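The Tablecloth Will Not Save You

Every home has one surface where things go to wait. In mine it was the desk, a piece of furniture I bought in December to write at and have since used mainly as a shelf with legs.

I did what people do. I threw a nice cloth over it and put some leaves in water. The cloth made the clutter look chosen, and the clutter took this as encouragement. Three firms now sell help with the problem. Maden has a tray, Enico has a set of 16 nesting boxes, and Clirora would like a monthly fee to send me reminders. I bought the boxes. They nested beautifully on the floor for six weeks.

The trouble with a desk is that half of it is respectable. Books, a lamp and a pot of pens all have a job there. Then the rest moves in - the THERMOS lid, the face mask, the drawstring pouch from a 10K in Suzhou - and gets by on the company it keeps.

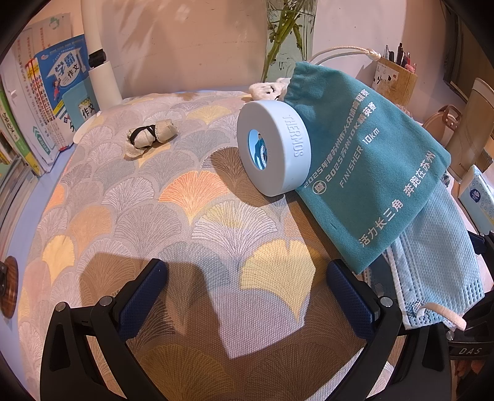
Damir Vidmar disagrees with all of this. A desk with nothing on it, he wrote to me, is a desk waiting for a tenant, and I should stop clearing mine and start charging rent. His own rule is that anything small may stay as long as it can be lifted with one hand when the work needs room.

I tried it for a week. The pouch lifted easily and so did the mask, and both came back by evening, carried by me. Race souvenirs are the hardest. You can't throw away a finisher's pouch, and you can't find much to put in it either.

For now the pens go in the pot, the books stay against the wall, and the boxes from Enico hold the cables for a printer I gave away.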